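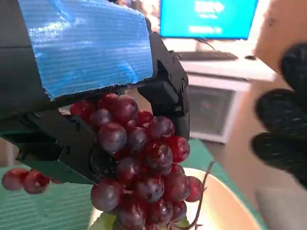

A bunch of dark red grapes held in a gripper.

The Kotport Gazette affair was a long-running dispute over press freedom in the small island republic of Stundholm. It began with the jailing of the newspaper editor Neema Kombo and went on, in one form or another, for the better part of 6 years. It is remembered fondly by many older Stundholmers, odd as that may sound of a story with a prison in it, chiefly for the letters that ordinary readers wrote to Kombo while she was held at Clarner.

Background

Kotport, the capital, had supported a daily paper since its days as a fishing harbour, and the Gazette was the sort of publication that people read at the kitchen table and then passed along to the neighbours. Under its founder, Tarek Kanaan, it kept mostly to shipping times, weddings and the price of fish. Kombo, who had learned the trade on the night desk, took over the editor's chair when Kanaan retired, and she gradually gave more room to the doings of the Interior Ministry. Her colleague Caroline Chege wrote a weekly column on the courts which was much loved for its patience with dull paperwork.

Arrest and detention

In September of the affair's first year the Gazette printed a set of ministry payrolls showing 633 people drawing wages as harbour inspectors, a good many more than the harbour had ever had work for. Police came to the newspaper's office shortly after 6 a.m., while the delivery vans were still being loaded, and took Kombo away along with her deputy, Tahsin Gamage. Gamage was let go the same evening. Kombo was charged under the Public Calm Act, an old piece of legislation brought in during a dock strike and hardly used afterward, and was sent to the prison at Clarner, in the hills behind the capital.

She remained there for 5 months. Prisoners at Clarner were allowed to receive post, though not to answer it, and after Chege mentioned this in her column the letters began to arrive by the sackful. The prison's own register recorded 1,453 of them. Plenty said nothing about politics whatsoever, and Kombo later wrote that her favourites were the recipes and a very thorough account, sent in instalments, of somebody's attempts to fix a tractor.

Trial and release

The case was heard by Judge Mercy Kioko, who found that the payrolls were public records and that printing them could not be an offence. Kombo walked out that afternoon. The ministry appealed, lost, and appealed again on different grounds, and the matter wandered through the upper courts for years before the charges were formally dropped.

Aftermath

The Public Calm Act was repealed under the Mrema government, which had made rather a lot of the affair while in opposition. Historians differ on how much the newspaper can be credited with the change of government, as the fishery had been doing poorly and voters were cross about that too. Kombo went back to the Gazette and stayed until her retirement. A selection of the letters was bound and given to the Kotport library, where readers may ask for it at the front desk.

Related articles
Public Calm Act (Stundholm)
Clarner Prison
Mrema government
Newspapers of Kotport
Harbour inspectorate of Stundholm
Caroline Chege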